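4. Setting up and looking after the hand gripper

This section covers the Kevden hand gripper with wide-angle camera, from mounting to routine pad care. Work on the charging base and the Arisach software is covered in section 5.

4.1 Preparing the unit

1. Switch off the unit and unplug the camera cable.
2. Squeeze the grip fully and release it. Both fingers must return to the open position without help.
3. Check the silver fastener heads on the finger linkages. Tighten any that stand proud of the black arm. Stop when the head is seated.
4. Wipe the lens with the dry cloth supplied. Do not use window cleaner.
5. Plug in the cable and switch on. Wait for the status light to hold steady.

CAUTION: Keep fingertips out of the triangular openings in the finger arms while the grip is being squeezed. 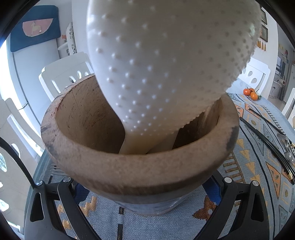 Can the gripper be used straight after the fasteners are tightened?
Open and close it 3 times with no load first, then check that the heads have not moved.

4.2 Checking the camera view

The lens sees a full circle. A dark rim in the corners of the picture is normal and is not a sign of a badly fitted lens ring.

1. Open the preview in the Arisach software.
2. Hold the unit at working height over the table where the task will be done.
3. Confirm that both finger arms show at the bottom of the preview, one on each side of center. If one side sits lower, loosen the camera clamp, turn the camera until the arms are level, and tighten the clamp again.
4. Bring the fingers up to the largest item in the task. A deep bowl is a good choice. The near rim will look swollen in the preview. Do not try to correct this with the clamp.
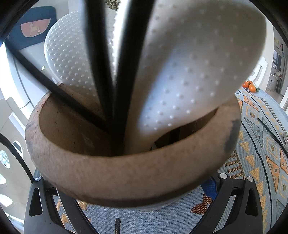

Items very close to the lens will also blur. Focus is fixed at the factory, and turning the lens ring by hand breaks the seal. If everything in the preview is soft, including the far wall, the unit must go back to Cordero for service.

4.3 Running the cable

1. Lead the cable from the camera back past your forearm and fasten it with the hook-and-loop tie.
2. Leave enough slack to reach the far side of the table.
3. Walk the whole route once with the preview open. Look for places where the cable can catch on a chair back or lie between the open jaws.
4. If the cable enters the gap between the pads, move the tie closer to the elbow and repeat step 3.

NOTE: Fast turns smear the preview. Slow down until edges on the furniture look sharp.

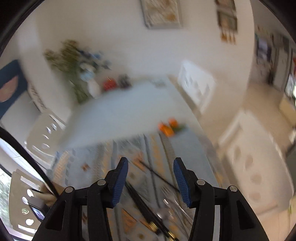

Jaws open with the blue pads facing each other; cable crossing the rug.

CAUTION: Do not close the fingers on the cable. A pinched cable must be replaced, even if the preview still works.

4.4 Inspecting and replacing the blue pads

Inspect the pads at the start of each session. Replace them as a pair after 3000 closings, or sooner if the surface texture has worn smooth.

1. Open the fingers fully and point them away from you.
2. Compare the angle of the two pads. Each should lean in toward the center by the same amount.
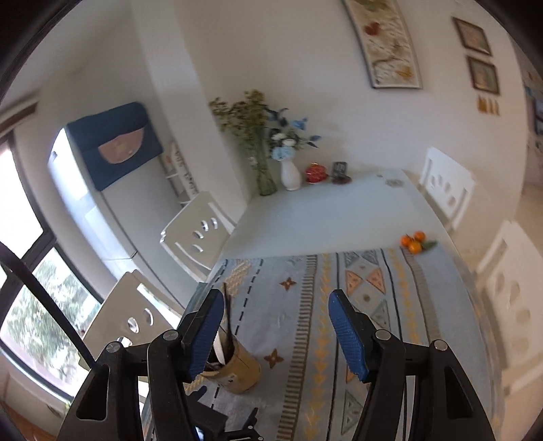 3. Press each pad with a thumb. If it shifts on its backing by more than 2 mm, replace the pair.
4. To remove a pad, peel it from the tip toward the linkage. Clean the backing with alcohol and let it dry.
5. Fit the new pads, part 386, and hold each one down firmly along its full length.
6. Close the fingers on a folded cloth and check that the pads meet evenly.
7. Enter the pad change in the Plumow log with your initials.

Questions about this section go to Irja Ahonen (mechanical) or Onni Kemppainen (camera and cable).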